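Gripper testers wanted, paid, Dranura bench group

Short notice, sorry. We need people for our next round of finger comparisons and one of last round's testers just moved away. Starts as soon as we fill the spots, runs through August.

What it is: you sit at a bench and drive an arm by hand controller, doing small fiddly pick-up jobs. Same job with the Namby fingers, then again with the Ultiers. After each set you fill in a sheet. Did it slip, did you have to re-approach, could you see what you were doing from the wrist camera. That last one matters alot to us this time. Stems are the main task right now, thin ones, leafy ones, stems that cross each other.

Wrist camera views from the stem bench: 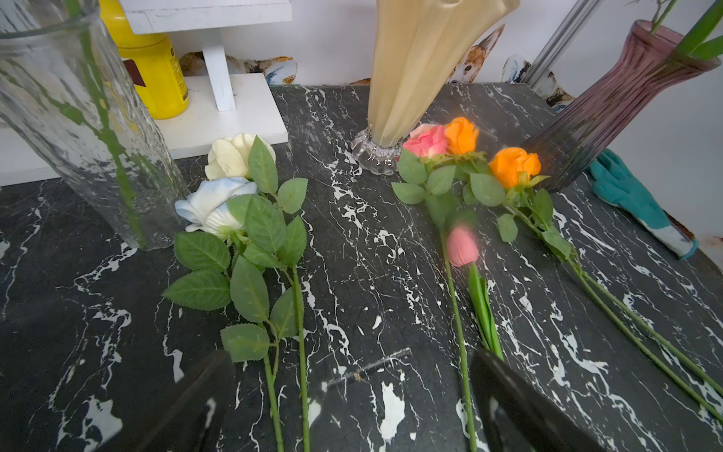
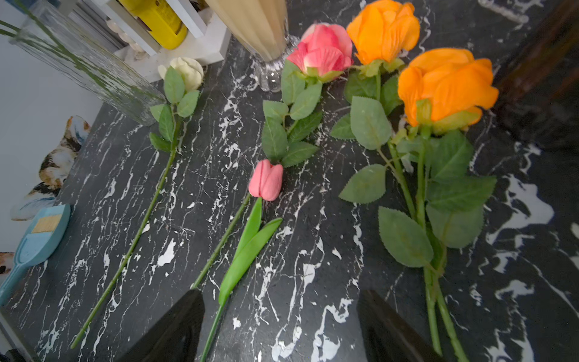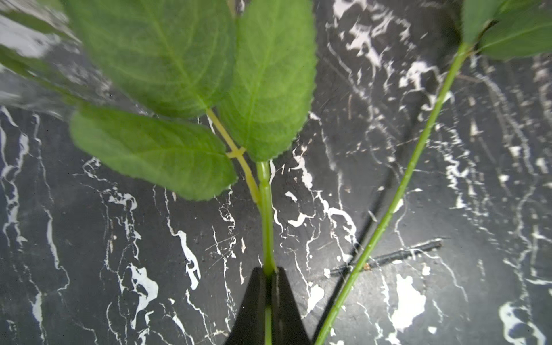 You'd get a half day of training on the controller first. No robotics background needed. Gamers do fine, so do florists, people who sew, anybody with patient hands. We also want a few testers who have never touched a controller, so don't rule yourself out.

Must have:
- 18 or over
- OK sitting for long stretches, breaks whenever you want
- normal or corrected vision, you will be looking at a monitor most of the time
- able to write a plain sentence about what went wrong. "Bad" does not help us. "Left finger pushed the leaf over the stem and I lost sight of it" helps a lot

Nice to have: any time on teleop, 3D printing (we swap finger pads often and could use the help)

Pay: $800 for the full block, 13 sessions, paid in 2 parts. Miss one, tell us, we'll reschedule. Quit halfway and you still get paid for what you did.

Where: Drummond building, room 678. Elevator works. Parking in back is free but fills up early. We can't do remote, the lag ruins the comparison between controllers.

To apply, send a few lines to Rocío Taipe at the bench group, or drop a note at the Drummond front desk with her name on it. Say which hand you use and what hours you can do. Lefties please apply, we are short on lefties and the controler mount goes both ways. No resume, we won't read it.

Spots go in the order people finish training.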